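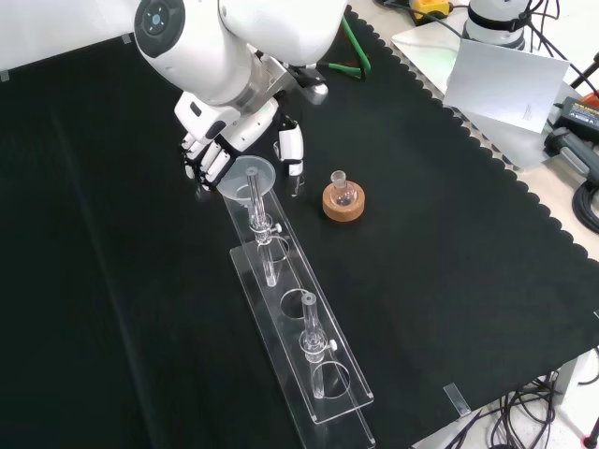

*Funnel at the top of the glass tube, in the clear rack.*

# Ranlow Songbook Group - February minutes

Taken by me again, because I was the only one with a pen that worked. Trinh Dương chaired. We met in the back room at Tiêu, started at 6:30 or a little after (the soup came late and I wasn't going to take notes on an empty stomach), and we finished just before they put the chairs up.

## Last month's minutes

Approved with one fix. I wrote that the Wunomach songbook was "falling apart" and Trinh would like it on record that it is only the spine that's falling apart, and the pages are in lovely shape. Fixed! Sorry, Trinh.

## Where we are with the typing up

Good news first. The old book has 70 songs in it, and all but nine are now typed, with the words checked against the 1961 printing by somebody other than the person who typed them. I did most of the drinking songs and I'm a little tired of them, to tell the truth, but they're done.

The nine left over are the rounds at the back. The trouble with those is that the old book prints the parts on top of each other and it's hard to tell where the second voice comes in. Trinh sang one for us the way her choir used to do it, with a long wait before the second group starts, and then Dottie sang it the way she learned it at summer camp, with hardly any wait at all. Both sound fine. We went back and forth on this for much longer than it deserved and in the end agreed to print the entry mark where the old book has it, and leave a bit of white space so people can pencil in their own.

We also talked about spelling. The old book has "to-night" and "good-by" all the way through. I wanted to keep them, most people wanted to keep them, and Ray thought it would look like we'd made mistakes. We're keeping them, with a line in the front saying so.

## Chords

This one got lively. The original has the tune and the words and nothing else, and half of the people who come on singing nights play guitar or ukulele and would really like chords over the lines. The other half sing without anything and find chords messy to read around.

What we settled on: chords go in, small and in gray, above the words. Only plain chords - no sevenths unless the tune really calls for one. Ray will do a sample page with three songs on it and bring it next time, and if the gray is too pale for the lights in here (they are pretty dim, I was holding my notes up to the lamp) then we'll go darker.

Dottie asked that the hymns be left without chords and everybody was okay with that.

## Printing

Trinh called Flollel, the print shop, and they can do it. We'd asked for 200 copies and they are happy with that number. Spiral binding, because a songbook that won't lie flat on a music stand is a nuisance, and a heavier cover than the inside pages. They can do the cover in one color on tan stock, so it will look a fair bit like the old one.

They want the whole thing as one file, pages in order, page numbers at the outside corners. I said I could do that. Then I went quiet, as I haven't ever done it, but my niece has and I'll be making her dinner.

We also have up to $200 from the last two singing nights that can go toward the deposit. Trinh will find out if the shop needs all of it up front or would take half now and half when we pick up. The rest of the cost gets covered by people paying for their books ahead of time, and there's a sign-up sheet at the counter for that. Please write clearly! There's one name on there that I have read as Carla, Carlo and Coral.

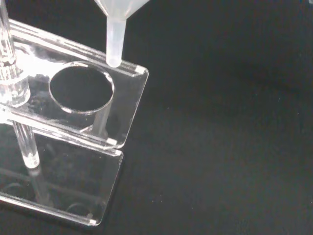
Can people still send in corrections once the file has gone to Flollel?

Only until the proof comes back to us, so anything you've spotted should reach Trinh before then, with the song title and the line written out.

## Permission and credits

I had hoped this would be quick and it was not. Most of the songs are old enough that they belong to everybody, but there are a handful near the middle that were written by people in the original Wunomach singing circle, and we'd like to ask their families properly. Trinh knows two of the families and has already talked with one, who said yes and then told her a very long story about a canoe. The second she'll call this month. For the ones we can't trace, I'll ask at the library here in Ranlow to see if the local papers had anything on the circle.

If a family says no, the song comes out and we leave the numbering as it is, with a gap. Ray doesn't love the gap. I kind of do. We can fight it out if it happens.

Credits page: names of the typists and checkers, in alphabetical order, no titles. Thanks to Tiêu for the room. Dottie would like her full first name used, and I had no idea it was Dorothea, after all these years.

## Next singing night

Same room, doors at 7:00. We'll try out four of the newly typed songs from photocopies, one of them a round so that we can test the white space idea with real people and real pencils. Bring your own pencil. Bring a friend if they can stand us.

Somebody asked for fewer slow ones in a row. Noted, and I agree with whoever that was - last time we had a run of them before the break and I could feel the room sinking. Trinh will put the list together and mix it up a bit.

## To do

- Ray: sample page with the gray chords
- Trinh: deposit question, call to the second family, song list
- Dottie: finish checking the rounds, with me as her second pair of eyes
- Me: library, the one big file, dinner for my niece
- Everybody: sign the sheet if you want a book

The last thing was whether the index should go by title or by first line. The old one does first line only, and I can never find a thing in it. We ran out of time, so it goes at the top of the list for next month, and please come with an opinion.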